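Keeping a cut or whole small cabbage or lettuce fresh without the fridge drawer

Posted in Kitchen and Food Storage
11/14/19
Views: 414

Graham Bickerstaff

I live on my own and buy one small cabbage or lettuce a week from the greengrocer on Nundgate. I get through it slowly, a few leaves at a time, and by day five or six the outside is limp and there is brown on the stem end. The drawer at the bottom of my fridge cracked in August and I have not replaced it, so whatever I buy goes on the middle shelf with everything else.

I have tried leaving it loose, which dries it out. I have tried the thin bag it comes home in, tied at the top, and that ends up with water in the bottom and the leaves going slimy where they sit in it. My sister says to wash it and put it in a tub. My neighbour says never wash it until you eat it.

What I want to know is whether film is any good for this, whether I should wash first, and whether a cabbage and a lettuce should be treated the same. I weighed the last one before I started and it was 332 g, so we are not talking about a big football of a thing. I don't want to buy a special box if I can help it.

Thanks in advance.

Oltik

Film works well for a cabbage and less well for a lettuce.

A firm cabbage has very little air between the leaves and it loses water mostly from the outside and from the cut stem. If you wrap it tightly the outer leaves stay crisp. Don't wash it first. Take off any leaf that is torn or marked, trim a thin slice off the stem if it has gone brown, wipe it with a dry cloth and wrap it. Pull the film tight so that it lies against the leaf with as few pockets as possible. Water collects in the pockets and that is where the rot starts.

Each time you want some, peel leaves from the outside and put a new piece of film on. Old film doesn't cling properly the second time and you get gaps. If you prefer to cut it in half, the cut face needs to be covered the same day. It will go grey along the edge after a while and you can shave that off and eat the rest.

Mine keep 18 days like this on an ordinary shelf, if they were fresh when I bought them. Keep it away from the back wall of the fridge. Leaves that touch the back wall freeze and turn see-through, and then they are only good for soup.

For a lettuce I would use a bag with a sheet of kitchen paper in it. Change the paper when it feels damp. Soft lettuce bruises if you pull film round it. An iceberg is somewhere in between and you can treat it like a cabbage for the first week.

Your sister and your neighbour are both right in a way. Washed leaves are fine in a tub if you spin them dry and eat them in two or three days. A whole head should stay unwashed.

Kovačević

Just get a new drawer. You can find them second hand if you look up the number on the sticker inside the door. I paid less than a week's shopping for mine. A cabbage will sit in the drawer with no wrapping at all for ages.

Also don't keep it next to apples. They make it go yellow.

Grindesitz

I have gone back and forth on this for years, so a bit more on the wrapping.

Use one piece of film, longer than you think you need. Put the head in the middle, stem down, bring two opposite sides up over the top, then the other two, and smooth it round with your palms. Finish by twisting what is left and tucking it under the stem. If you start with the stem up you end with a lump of film on top and it never sits flat on the shelf. A few creases don't matter. You should still be able to see the colour of the leaf through it, and that is useful because you can check for brown patches without unwrapping anything.
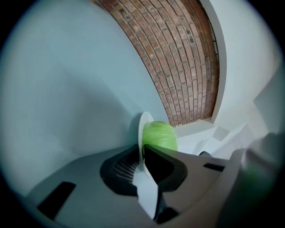
Graham Bickerstaff wrote back that he had always started with the stem up, and asked whether the film ought to have a hole or two pricked in it to let the thing breathe.

No holes for cabbage. I tried it with two heads bought together, one pricked and one not, and the pricked one went soft round the holes first. Lettuce in a bag is different and I leave the top folded over without sealing it.

If you want to save on film, a clean damp tea towel wrapped round twice does the job for four or five days. It has to be wrung out hard. When it dries, wet it again. I wouldn't use it for a cut half as the towel leaves fluff on the face.

On size, a head of 332 g is small, and the last of mine was 288 g. At that size I would leave it whole and peel it, as half of one dries out quickly.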